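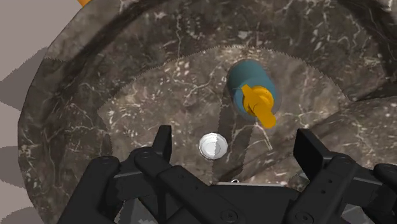 Stone tabletop from above, left side, render.

July, shared notebook, award nominations

Read through the nominations for the Nusitz community service award this morning. 18 in so far, 7 of them for crisis line or bereavement group work. Two arrived without a second letter of support. Wrote back to both and gave them to the end of the month.

The mail-out went to 1,090 addresses on the Havesell list. Subject line still had last year's title in it — fixed for the reminder, not worth resending.

Jutetti confirmed the hall until 10 p.m. It seats 300 with the side doors open. Need to ask whether the quiet room can be kept free for families during the speeches.

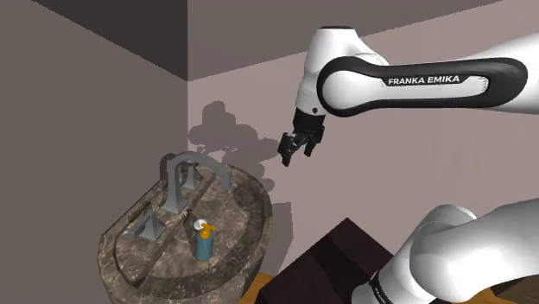 Sink corner with the arm, render.

Garba sent a proof of the certificate. Name line is too close to the seal. Asked them to move it down and to drop the word "winner" — we say "recipient" everywhere else.

Citation wording: follow the safe messaging sheet, no method or detail of any death, helpline number on the back of the program.

Still open: who reads the citations, and large-print copies.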